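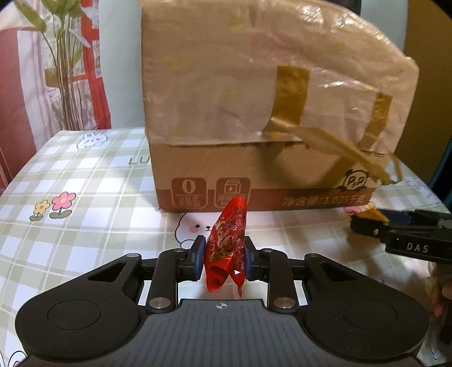
Puroren and Sorno to share hybrid transmission line

Puroren, the commercial vehicle maker, and transmission supplier Sorno have agreed to develop and build a hybrid gearbox together for light vans, the two companies said in September. The unit will replace two separate designs that Puroren now buys from outside suppliers for its short- and long-wheelbase models.

Under the agreement, Sorno will handle the gear set, clutch pack and housing. Puroren will supply the electric motor and write the control software. Final assembly will take place at Sorno's existing plant, where one of the manual transmission lines is to be converted. Production is planned to start 34 months after signing.

The gearbox has six forward ratios and a motor mounted between the clutch and the input shaft. Peak motor output is 36 kilowatts, and the complete unit is rated for an input torque of 242 newton meters. That covers both gasoline engines in the current van range. The diesel engine, which exceeds the torque limit, will keep its present transmission until it is withdrawn.

Esben Bisgaard, head of powertrain purchasing at Puroren, said the main gain was in packaging. The unit is the same length as the manual gearbox it replaces, so the floor pan and rear engine mount carry over without new tooling. The battery sits under the load floor on the left side, in space now used for the spare wheel on some versions.

"We looked at a fully new platform and the numbers did not work at our volumes," Bisgaard said. "With this layout we change the crossmember and the cooling circuit, and most of the body shop stays as it is."

The motor uses a separate oil circuit with its own pump. Early test units shared oil with the gear set, but the arrangement was dropped after bench runs showed foaming at sustained high speed. Castings for the revised housing will come from Fonar, which already makes differential covers for Sorno. Fonar has ordered a second die-casting cell for the work.

Neither company gave the value of the contract. Costs for tooling will be split evenly, and each side keeps the patents it brings to the project. Software developed under the agreement will belong to Puroren, with a license that lets Sorno use the shift logic in units sold to other customers after a period of exclusivity. The length of that period was not given.

Grethe Norðdahl, operations director at Sorno, said the converted line would run on two shifts and could produce both the hybrid unit and the older manual gearbox during the changeover. Staff from the manual line will be retrained on high-voltage assembly and end-of-line testing. She said no job cuts were planned at the plant.

Fikri Yeoh, an analyst who follows transmission suppliers, said the torque rating would limit outside sales to small vans and passenger cars. A stronger version would need a wider gear set and a longer housing, he said, and neither company has committed to one.

Prototype vans are due to begin road testing next spring. Puroren said cold-weather calibration would follow in the winter after that, before the design is released for series tooling.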